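Cotton Knits, Shrinkage and the Limits of the Care Label

Alcides Montoya has tested knit fabric for the Matard mill in Skusudgate long enough to distrust the word "preshrunk." The term, he says, tells a buyer that something was done to the cloth before cutting. It does not give the remaining shrinkage.

"Most of what people call shrinkage in a jersey is relaxation," Montoya said. "The fabric was pulled lengthwise on the knitting machine, pulled again in dyeing, and dried under tension. Put it in water with no tension and the loops go back to the shape they wanted in the first place."

That is why a T-shirt generally gets shorter before it gets narrower. In some constructions the width increases slightly while the length drops.
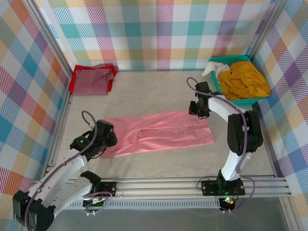
The second problem is spirality, the twist that carries a side seam around toward the front of the body. Montoya attributes it mainly to residual torque in single yarns. Plied yarn reduces it, at a cost. Machines with many feeders make it worse, as each course is laid in at a steeper angle. Matard's records cover 3,221 wash tests, and he regards the spirality figures as more useful than the length figures. "A customer will accept a shirt that lost a little length. A seam sitting on the stomach comes back to the store."

The mill's procedure is to mark the body with pairs of reference points, wash, tumble dry, condition the sample overnight, and measure again. It uses a detergent from Milto with no softener. Softener lubricates the yarns and changes the result. 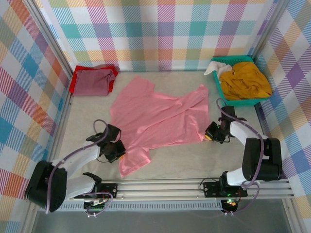
Measurement error is larger than most buyers assume. Montoya once had the same garments measured on two shifts and found differences large enough to fail a sample that had passed in the morning. The cause was handling. A shirt lying like the pink one shown here, slightly crumpled and with a flap of fabric folded over on itself, gives no usable length. It has to be opened out and smoothed without being stretched. "If you pull out the wrinkles, you are measuring your own arms," he said. Matard's staff now pat the fabric flat from the center and leave the edges alone. 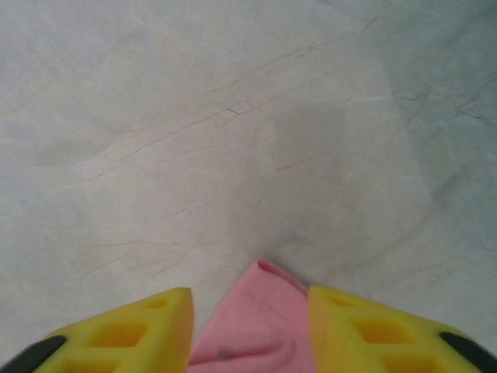
Others in the trade have argued that flat measurement is obsolete, and that a garment should be judged on a form after wear. Montoya accepts part of this. Wear does recover some length, particularly at the shoulders, but he has not found a form test that gives the same answer in two laboratories.

Tumble drying accounts for most of the remaining change. In the Tully trial, completed in March, samples dried flat stayed within tolerance through 12 washes. The tumbled set did not. 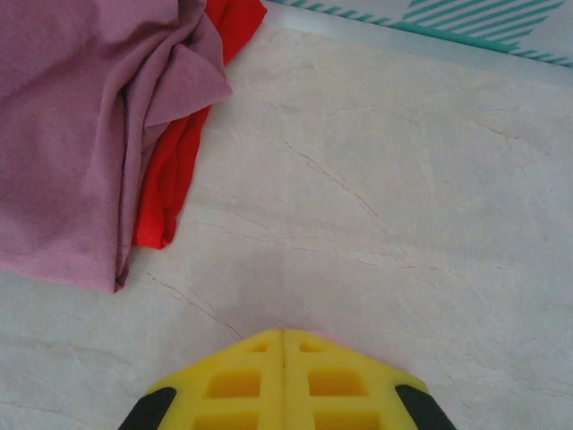
What should a person do with a new cotton shirt? Wash it cool, take it out of the dryer while still damp, and lay it flat to finish. Montoya adds that the first wash is the one that matters most, and that a shirt bought with no room to spare should not go in the dryer at all.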